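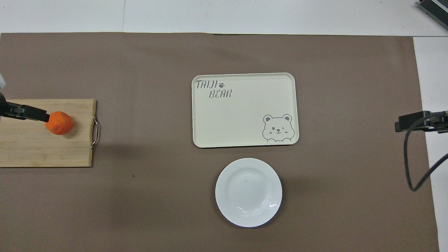
## 겨울 귤, 도마와 접시 사이에서

이번 호 살림 코너는 귤 이야기입니다. 12월 26일 화요일 모임에서 가장 많이 나온 질문이 손님상에 귤을 어떻게 내느냐는 것이었습니다. 그날 나온 이야기를 정리해 둡니다.

먼저 상에 까는 것부터 봅니다. 흰 상판은 귤즙이 튀면 얼룩이 눈에 띕니다. 갈색 종이 매트를 넓게 깔면 치우기가 편합니다. 한 번 쓴 매트도 젖지 않았으면 뒤집어서 다시 씁니다. 테이프로 고정할 필요는 없고, 도마를 올려 두면 잘 밀리지 않습니다.

도마는 대나무 도마를 썼습니다. 한쪽 끝에 철사 손잡이가 달린 것은 씻은 뒤 걸어서 말리기 좋습니다. 귤은 껍질째 씻어 물기를 닦고 도마에 올립니다. 가로로 반을 자르면 단면이 예쁘고, 세로로 자르면 아이들이 까기 쉽습니다. 칼은 과도면 충분합니다. 대나무 도마는 물에 오래 담가 두지 않습니다.

접시는 둥근 흰색과 크림색 네모 쟁반을 함께 내면 됩니다. 둥근 접시에는 자른 귤을, 쟁반에는 통귤이나 과자를 담습니다. 쟁반 한쪽에 "TAIJI BEAR"라는 글자와 발바닥 무늬가 있어서, 그 모서리는 비워 두고 담는 편이 보기 좋습니다. 테두리가 조금 올라와 있어 둥근 과일을 놓아도 쉽게 굴러 나가지 않습니다.

껍질 담을 그릇은 따로 하나 준비하세요. 이것을 빼먹으면 접시 가장자리에 껍질이 쌓입니다. 모은 껍질은 음식물 쓰레기로 버리거나, 깨끗이 씻은 것이면 채반에 널어 말립니다. 난방을 켠 방에서 2일 정도 지난 뒤 한 번 뒤집어 주고, 바싹 마르면 밀폐 용기에 넣습니다.

보관에 대해서도 질문이 있었습니다. 상자째 산 귤은 받은 날 모두 꺼내서 무른 것을 골라냅니다. 상자 바닥에 신문지를 깔고 서로 눌리지 않게 다시 담은 다음, 층마다 종이를 한 장씩 넣습니다. 베란다처럼 서늘한 곳이 좋지만 얼 정도로 추운 날에는 안으로 들여놓습니다.

모임에서 마카레나 테하다(Macarena Tejada) 님이 자른 귤에 계핏가루를 조금 뿌려 내는 방법을 알려 주셨습니다. 단맛이 약한 귤에 잘 맞습니다. 가루는 먹기 직전에 뿌려야 뭉치지 않습니다.

다음 호에서는 유자청 병 소독하는 법을 다룹니다. 쓰시는 방법이 있으면 이르스테드(Irstead) 소식지 편집부로 보내 주세요.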